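I Tried the 4 a.m. Morning and I Have Doubts

Back in May I got talked into one of those early-rising plans. The one I picked is called Flumum, and it costs 80 dollars for what is, as far as I can tell, a schedule. You get up at four. You drink water. You write down three things you intend to do and then, I suppose, you do them before the rest of Flesden wakes up.

The sales page says members "win back" 700 hours a year. I would love to know from where. If I get up three hours earlier and fall asleep on the couch three hours earlier, I haven't won anything back. I have moved it.
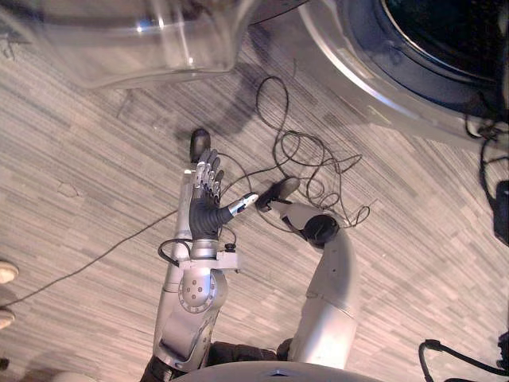 My other complaint is with the testimonials. Everybody in them used to be tired and is now writing a novel. Where are the people who quit in the second week? I can't be the only one - the refund form has a drop-down menu of reasons, and it's a long menu.

I did stick with it for a month. The first few mornings were fine, even pleasant, if you like sitting in a dark kitchen listening to the fridge. By the second week I was putting milk back in the cupboard and reading the same email four times.
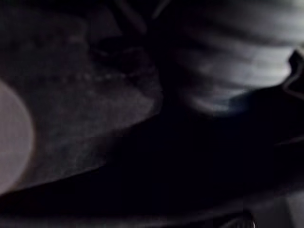 Then there's the science, or what they call science. The Flumum booklet leans hard on something called the Srivastava Curve, which is supposed to show that your mind is sharpest before dawn. I went looking for the study behind it and found a page on Flistimside quoting the booklet, and the booklet quoting Flistimside. Round and round.

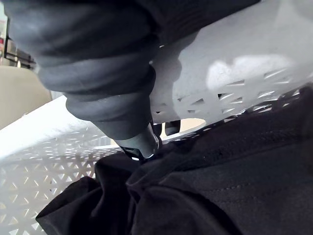

What bothers me most is the idea that early hours are somehow better hours. The plan tells you to save "low value tasks" for the evening, as if the evening were the cheap seats. Well, somebody has to do them. A white plastic laundry basket needs the same attention at nine at night as it does at five in the morning, and I'm a lot less likely to shrink a sweater at nine.

I'm back to getting up at seven. My refund request is still "under review."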